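Progress report to Güler: review of the Wavmont hand kit
Second period, Tillosside workshop
Prepared by Erhan Sezer, checked by Berkay Sarıgül

1. Scope of this report

The grant covers a review of the Wavmont hand kit as sold by Stallier, to decide whether Güler should buy it for its three training sites. The kit consists of a multi-finger hand, a small wrist camera with bracket, a controller box, a cable set and a software package. The arm is not included and was already in use at Tillosside.

The first report covered delivery, unpacking and bench checks. Work since then has been on the arm. The questions set by Güler in January were whether the hand holds everyday items reliably, how much attention it needs from the operator, whether the wrist camera is good enough to be used for checking a grasp, and what the running cost is likely to be. Repair by local staff was added later at Güler's request and is dealt with in section 6.

2. Work done in the period

Fitting the hand to the arm took one and a half days. The manual allows half a day. The difference is explained almost entirely by the adapter plate, whose dowel holes were tight, and by the power lead, which was too short to reach the controller box with the arm at full stretch. Stallier supplied a longer lead at no charge. It arrived without strain relief at the plug end and we added our own.

The test area is a carpeted floor with yellow tape. We chose to work on carpet as it is the surface at two of the three Güler sites. Berkay rewrote the start-up sequence so that the hand opens fully before the arm leaves its rest position. The supplied sequence does these the other way round, and with a long item left in the fingers it is possible to reach the arm's own body.

The set of test items was agreed with Güler before work began and has 30 entries, from a pencil to a full two-litre bottle. Each item is presented in several positions. An attempt is counted as a success if the item is lifted, held still for five seconds and put down without being dropped or marked.

3. Results so far

We have completed 1122 attempts. Of these, 82 were failures under the rule above. The failures are not spread evenly over the items:

Flat items lying on the floor account for the largest share. The fingertips are rounded and padded and do not get under a thin edge. A ruler or a piece of card has to be pushed against a stop first.

Smooth bottles slip when taken near the neck. Taken at the middle they are held well, including when full.

Soft packaging gives mixed results. Plastic sheeting and bags tend to fold between the fingers, and the controller then reports a closed hand with nothing in it. The item is often still held. We have counted these as successes where the lift was good, and have logged the false report separately.

Boxes, tools with a round handle, cups and fabric gave no trouble worth listing.

The grip force setting matters less than the manual suggests. The middle setting was used for all items except the full bottle. At the highest setting the motors become audibly strained after long holds and we would advise against using it in a teaching room.

4. Wrist camera

The camera was running for 537 of the attempts. For the rest it was either not yet fitted or was switched off while the bracket was being altered.

The bracket as delivered points the camera too far back. A good part of the view is taken up by the hand and by nearby parts of the arm, and the place where the item will be is left near one side. Packing the bracket with a thin wedge improves this. Stallier has been told and says a revised bracket is being drawn, but has given no date. If Güler buys before then, each site will need the wedge, and we can supply a drawing.

Image quality is adequate when the arm is still. Fast moves blur, and bright light from the windows washes out part of the view. Neither is a fault in the kit, given its price, but the sales sheet describes the camera as suitable for checking a grasp "at working speed" and we do not agree. Our procedure is to stop the arm, wait one second and then check. This works and adds little to the cycle.

The mount did loosen twice. In both cases the screws had been fitted dry. With thread lock there has been no further movement.

5. Software and controller

The software package is the weakest part of the kit. It installs cleanly and the basic open, close and hold commands behave as documented. The trouble is in the logging. Log files are named by the controller's clock, and the clock resets when the power is removed, so that a later run can overwrite an earlier one without warning. We lost one afternoon's records in this way before the cause was found. The attempts concerned were repeated and the lost ones are not included in the figures in section 3.

Berkay has written a short script that copies each log to the workshop machine as soon as it is closed. It will be handed over with the final report whatever Güler decides about the kit.

The other point is the error messages. Several different faults give the same message, "joint fault, check hand". A trained operator will work out which finger is meant by looking at it. A student will not, and at the training sites this would mean calling a member of staff each time. Stallier has a fuller fault list for its own service engineers and has agreed in principle to share it. We are still waiting for the file.

6. Repair and upkeep

The finger joints are held with socket-head bolts and can be reached with an ordinary hex key. This is a clear advantage over the hand Güler uses at present, which has to be sent back for any work on the fingers. Erhan removed and refitted one complete digit in forty minutes, without earlier practice and using only the printed manual. The linkage plates are easy to put back the wrong way round. Marking them with a paint pen before taking them off is enough to prevent it.

The fingertip pads show light wear. None has needed replacing. Stallier sells them only as a full set, and we have asked for a price for single pads.

Carpet fibre is a nuisance. It collects in the linkages at the lower joints and after a few days of floor work the fingers close unevenly. A soft brush at the end of each day clears it. The manual does not mention this, presumably because the hand was developed on a bench.

Cables on the floor need attention as well. The lead to the hand can be routed along the arm with hook-and-loop ties, but any slack ends up low down, close to the fingers. We now check it before each run and this has been added to the start-of-day sheet.

7. Spending

Spending is within the sum agreed for the period. The longer lead cost nothing. There was a small unplanned purchase of thread lock, brushes and ties, charged to consumables. Staff time ran over during fitting and was recovered later, as the item tests went faster than planned. No change to the budget is requested.

8. Risks and open points

Revised camera bracket: no date from Stallier. The wedge is an acceptable stand-in.

Fault list: promised, not received. We regard this as necessary before any purchase for student use.

Single fingertip pads: price awaited. It affects the running cost estimate, which is held back until the answer arrives.

False empty-hand reports with soft packaging: reproduced several times and sent to Stallier with logs. They have confirmed the behaviour and believe that it comes from a threshold in the controller. If so, it can be changed by the user, but the setting is not described in the manual.

9. Work planned for the next period

The remaining attempts will be run with the camera on throughout. After that, two members of Güler's teaching staff will spend a day each at Tillosside and run the kit from the manual alone, with Berkay present but not helping unless there is a safety reason. We would like at least one of them to be someone who has not used a robot hand before.

The endurance run will follow - a single cup, picked up and put down for a full working day, with the fingers inspected at the start and the end. It has been left to last on purpose, as it is the test most likely to damage the hand.

10. Provisional view

On the evidence so far the hand itself is sound and can be repaired on site. The camera is usable once the bracket is corrected. The software needs the log script and the fault list before it is fit for a teaching room. We would not recommend that Güler places an order yet, and would suggest that Stallier is asked to hold its present price until the final report is in.
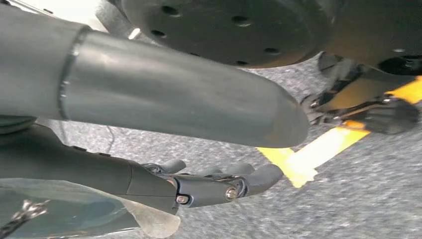 If Stallier will not hold the price, we ask to be told at once, so that the teaching staff days can be brought forward and the endurance run moved behind them.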